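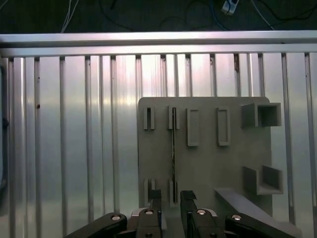 Panneau porte-outils gris, monté devant les profilés aluminium. Rangée haute : deux fentes étroites, deux cadres, boîtier carré à droite.

Cahier d'atelier – panneau porte-outils, poste Faltari
8 mai 2022

Objet de l'entrée : état du panneau après remontage, points à reprendre avant la version suivante. Les cotes de perçage sont dans la feuille de Tuncay Keskin, je ne les recopie pas. Ne figure ici que ce qui a changé ou ce qui pose question.

Fixation. Le panneau est repris sur les profilés verticaux par l'arrière, écrous en T dans les rainures. Premier serrage fait sans contrôle d'aplomb, donc à refaire : le bord supérieur tombait de 2 mm à droite. Repris au niveau à partir de la traverse horizontale, qui sert désormais de référence pour toutes les hauteurs. Ne plus mesurer depuis le plateau, il n'est pas parallèle à la traverse (constaté en janvier par Hugo, jamais corrigé). Entraxe des fixations : 313 mm. Avec cette valeur on tombe dans les rainures sans forcer. L'ancien gabarit Plikmont est faux d'une demi-rainure, je l'ai barré au feutre et laissé dans le tiroir en attendant que quelqu'un confirme qu'on peut le jeter.

Couple de serrage : non mesuré. Serrage à la main, clé courte. À reprendre avec la clé dynamométrique quand elle sera revenue d'étalonnage.

Supports, rangée haute, de gauche à droite.

Fentes étroites 1 et 2. Prévues pour les outils plats : réglet dans la première, cale d'épaisseur dans la seconde. Les nervures se déforment un peu à l'insertion si l'outil arrive en biais. Pas de casse sur 27 insertions, mais on sent un point dur à mi-course dans la fente 2. Bavure probable en fond de fente. Passer un coup de lime aiguille, puis refaire la série. Si le point dur persiste, c'est la nervure de droite qui n'est pas parallèle et il faudra retirer la pièce.

Cadres 1 et 2. Le premier est plus mince que le second, c'est voulu. Hülya demande s'il ne vaudrait pas mieux deux cadres identiques pour simplifier le stock de pièces. Avis défavorable de ma part : avec deux cadres identiques, on finit par ranger l'étui de forets à la place du testeur, et il y flotte. La différence de largeur fait office de détrompeur. Reste à décider si la différence actuelle est suffisante. Tuncay Coşkun s'est trompé une fois sur deux lors de l'essai sans consigne, ce qui plaide pour l'accentuer.

Boîtier carré, angle supérieur droit. Dépasse nettement du plan du panneau. Deux conséquences. La première est mécanique : porte-à-faux, donc effort d'arrachement sur l'embase si on appuie dessus en prenant autre chose. Charge d'essai de 100 g posée sur l'arête extérieure, aucune flèche lisible au comparateur. Cela ne dit rien d'un coup de coude. La seconde est l'ombre : avec l'éclairage actuel, le boîtier porte vers le bas et vers la gauche, sur la surface du panneau. Gênant pour lire un repère imprimé à cet endroit. Ne pas y placer d'étiquette.

Partie basse, à droite : équerre en L, deux parois et une tablette plate. Sert de butée d'angle pour les pièces qu'on pose au lieu de les insérer. C'est le support le plus commode de l'ensemble et celui sur lequel j'ai passé le moins de temps. Zübeyde propose d'ajouter un rebord côté ouvert, pour éviter le glissement. À essayer d'abord avec un morceau de ruban antidérapant sur la tablette, la pièce est longue à refaire et le ruban se retire. Si le rebord est retenu, limiter sa hauteur pour que la pièce puisse encore sortir par glissement.

Finition. Surface mate conservée. L'essai de vernis satiné sur une chute montrait des reflets pires que ceux des profilés, abandonné. Les profilés, justement, renvoient pas mal de lumière dans leur partie haute – diffuseur à tester. Quelques taches et points sombres sur le métal, dont un brunâtre côté gauche. Nature non déterminée. Nettoyer à l'isopropanol avant de conclure à quoi que ce soit, et noter ici si le point revient au même endroit.

Câblage derrière la traverse. Pas au niveau du reste. La multiprise blanche est accessible, mais les câbles pendent : deux blancs fins à gauche, un bleu qui descend vers la traverse, des noirs en boucle à droite. Le bleu est à reprendre en premier, puisqu'il passe là où l'on met la main pour atteindre les écrous. Prévoir des clips de rainure Guson et une goulotte courte. Longueur de goulotte estimée sur plan : 52 cm. Vérifier sur place avant de couper. Repérer les deux extrémités de chaque câble avant de débrancher, la dernière fois on a perdu une matinée à retrouver lequel alimentait l'éclairage.

Question ouverte : faut-il graver les noms d'outils sur le panneau ? Hugo est pour, moi contre tant que l'affectation des cadres n'est pas arrêtée. Solution intermédiaire : étiquettes repositionnables Fahy sur le chant supérieur, hors de la zone d'ombre. Le rayon arrondi aux angles laisse assez de longueur droite pour les deux fentes et les deux cadres. Pour le boîtier, à voir.

À faire
– Lime aiguille, fente 2, puis nouvelle série d'insertions (moi)
– Ruban antidérapant sur la tablette de l'équerre (Zübeyde)
– Clips et goulotte, câble bleu en priorité (Tuncay K.)
– Refaire l'essai sans consigne avec des cadres plus différenciés, sur une personne qui n'a jamais vu le panneau (Hülya)
– Serrage au couple, quatre fixations, marquage au vernis après contrôle

Le fichier de la version en place est dans le dossier commun, sous-dossier Faltari. Ne pas écraser, incrémenter l'indice.

Classé dans : Atelier, Agencement de poste, Porte-outils

Entrées récentes
Reprise du gabarit Plikmont : écarts relevés
Clips de rainure Guson, essai de tenue
Éclairage du poste Faltari, position du diffuseur
Inventaire des outils plats
Étiquettes Fahy : tenue sur surface mate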